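4.2 Comparing the two finger sets on flat, shiny objects

Phones were the part of this study I was least looking forward to. They are thin, heavy for their size, slick on one side, and the side that faces up is often a mirror. We already knew from the pilot trials that blocks and cups tell you very little about a fingertip, because almost any fingertip will hold a block. A phone lying flat on a hard table is much pickier, so we gave it its own section.

We ran two finger sets on the same pair of arms. The first is the stock Inov set, which is stiff and tapers to a point. The second is the Vastberg set, a little wider at the tip and with some give along the inner edge. Both arms were driven by the Tellen controller with the same closing speed and the same current limit for the whole comparison. I was tempted to tune the limit for each set (it would have made the Vastberg numbers prettier), but then we would have been comparing two tunings.

The object pool was a mix of bare handsets, handsets in black cases, and one empty silicone case, which I threw in mostly out of curiosity. All screens were off. Before each trial the operator shuffled the layout by hand, with no template, and then teleoperated the approach using the wrist view only. We logged 1,774 closing attempts over the whole study, and 300 of those belong to the phone comparison.

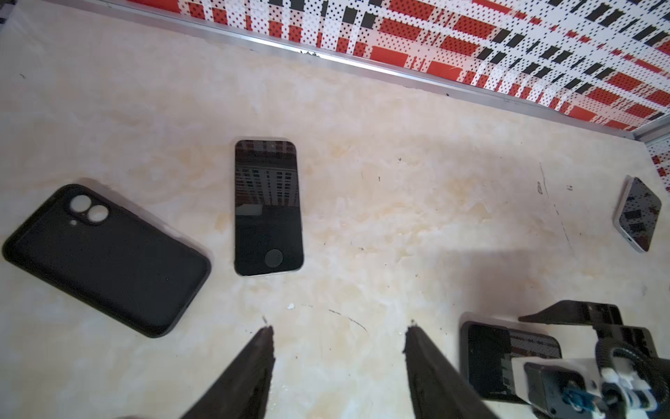

Alignment took up far more of the operator's time than closing did. With the Inov fingers, the usual habit was to open wide, line the gap up with the long axis, and creep forward. That works nicely when the phone points away from the gripper and gets awkward fast when it's rotated, since the wrist has to roll a long way and the other arm may be sitting right where you want to go. We let operators nudge a phone straight with one finger before grasping, and we counted the nudge as part of the attempt. Some groups would score that as a failure. I think it's what a sensible person would do, so we kept it.

Of the 300 phone attempts, 272 ended with the object held clear of the table for the full hold period. The other 28 are more interesting to me. Most were slips along the case edge, where one fingertip got under the lip and the other rode up onto the glass. You can feel this coming when you teleoperate – the phone starts to pivot about the low finger well before it lets go – but the current signal barely moves, so the controller has no idea.

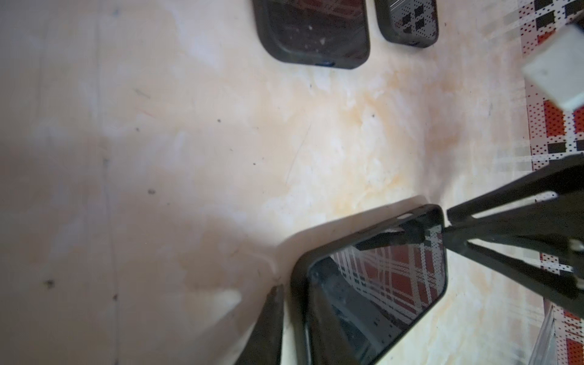
Figure 7. Grasp on a cased phone lying diagonally: one finger lies over the top edge, the other is against the left side of the case.

Uneven contact like this is common in our logs, and we went back and forth on how to label it. In the end we used three labels (both fingers on the sides, one on the side and one over the glass, both over the glass) and had each recording labeled twice. The two passes disagreed on 41 recordings. We watched those again on a Wednesday afternoon and settled them one by one, which was slow but taught me more about the fingers than the summary table did.

The softer Vastberg tips did better on cased phones. The rubbery case and the compliant edge seem to find each other, and a sloppy first contact often sorts itself out as the fingers close. On bare phones the gap between the two sets mostly went away. I had expected the stiff tips to lose badly there and they didn't. My best guess is that a metal rim is straight enough for a stiff finger to sit flush against, while the soft one wastes some of its travel squashing.

We also tried swapping the wrist camera for a Skála unit with a wider lens. It helped with finding the next phone and hurt a bit with judging fingertip distance, because everything near the tips looked smaller. Reflections were a nuisance with both cameras. A dark screen shows you the walls, the lights and whatever else is nearby, and a bright patch in the glass can look a lot like a real edge to a depth estimator. 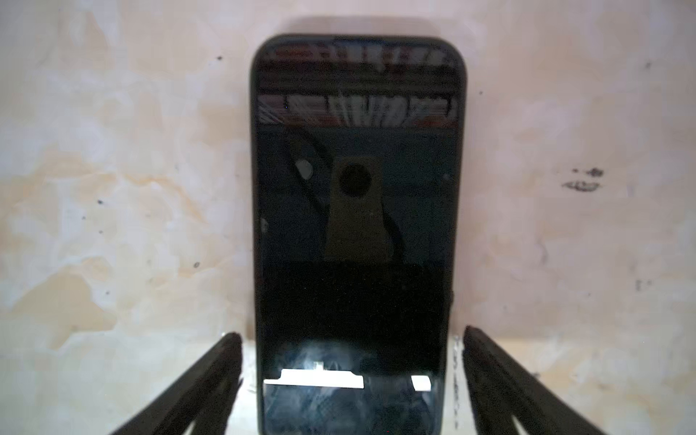
Would a polarizing filter on the wrist camera get rid of the reflection problem?

It would reduce it at some angles, but the wrist rotates all through the approach, so a fixed filter helps for part of the motion and does very little for the rest. It also costs light, and we were already short on exposure time. We left it out of the comparison and relied on the operator's eye for teleoperated trials.

For the placing trials in Section 4.3 we kept the Vastberg fingers on both arms and went back to the original wrist camera.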